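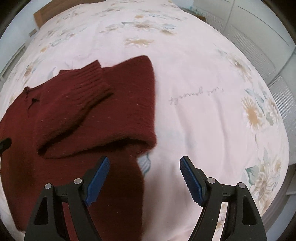 Maroon sweater, half folded, on the floral sheet.

About Drasa

Drasa is a food and drink site run by two people, Evangelia Moschos and Magdalini Rallis. We test drink recipes, mostly the kind you make for a party and mostly the kind with alcohol in them, and we write down whether they work. A lot of them don't.

We started because of a frozen margarita pie. It had hundreds of glowing comments under it, most of which said "can't wait to try this!" We did try it. After a night in the freezer it was still soup, because whoever wrote it had put in so much tequila that no home freezer was ever going to set it. We went back and read the comments again and couldn't find a single person who said they had made the thing.

That was the first post. It was short and a bit rude, and people kept sending us others to check.

What we do

We pick a recipe that's being passed around, buy what it calls for at an ordinary supermarket, and make it as written. No fixing it on the fly. If it says "a splash," we pour a splash and complain about it later. Then we make it again with changes, if we think it can be saved, and publish both versions.

So far we have tested 179 recipes. We'd make maybe a third of them again for guests. Punches do better than you might expect. Anything with candy melted into it does worse. Jello shots are fine, they have always been fine, and we don't see why they need to be served in a hollowed-out strawberry.

We are suspicious of the following and will say so in reviews: edible glitter, "skinny" anything, recipes where the photo has mint in it and the ingredient list doesn't, prep times of 5 minutes that begin with a chilled simple syrup you were meant to have made yesterday.

Who we are

Evangelia tended bar for six years before she got tired of closing. She does the measuring and most of the arguing. She doesn't believe in muddling fruit that's already soft, and she'll tell you that whether or not you asked. She also writes the Tuesday newsletter, which currently goes to 1,155 people. We know that's a small list. We cleared out the addresses that never opened it, and we'd sooner have the ones who read it.

Magdalini came from catering, where she learned how much of a drink gets left on the table when it's too sweet. She handles the frozen stuff, the big-batch stuff and the non-alcoholic versions. She's harder to please than Evangelia on mocktails. Most of the ones we get sent are juice with a garnish, and she would like people to stop charging cocktail prices for that.

Neither of us is a chef. Neither of us has a "food philosophy." We both have regular-size kitchens and one decent blender between us, a Nellix, which we bought with our own money and have mixed feelings about. The lid leaks.

Money

Somebody always asks, so: the site is paid for by a few ads and by the printable party planner we sell. We don't take free bottles. We turned down Justach when they offered us a year's supply of their canned spritz in return for "honest thoughts," partly because we'd already bought a can and our thoughts were that it tasted like a vitamin.

If we link to a product, we bought it. If we earn something from the link, there's a note next to it. We don't run sponsored recipes, and we've heard the argument that readers can't tell the difference. We think they can.

About the star ratings

We dropped them. Everything on the internet has nearly five stars and we didn't want to join in. Each recipe now gets one of three labels: Make It, Fix It or Skip It. A few older posts still show stars from before the change. We're working through them slowly.

Sending us a recipe

Please do. Use the contact form and tell us where you found it. Family recipes are welcome, but be warned that we'll treat your aunt's eggnog the same as anyone else's. The Karagiannis punch, which is one of the most visited pages we have, came to us that way, and the first round got a Fix It. The family was gracious. They still use the original amount of brandy.

We test about six drinks a month, more in December, when everyone suddenly wants mulled something. We can't promise yours will get picked or that you'll like what we say.

We don't answer questions about whether it's okay to drive after "just one popsicle." No. They're alcohol, count them like alcohol, and keep them in a freezer the kids don't get into.

Corrections go through the same form. We've been wrong before, most recently about aquafaba.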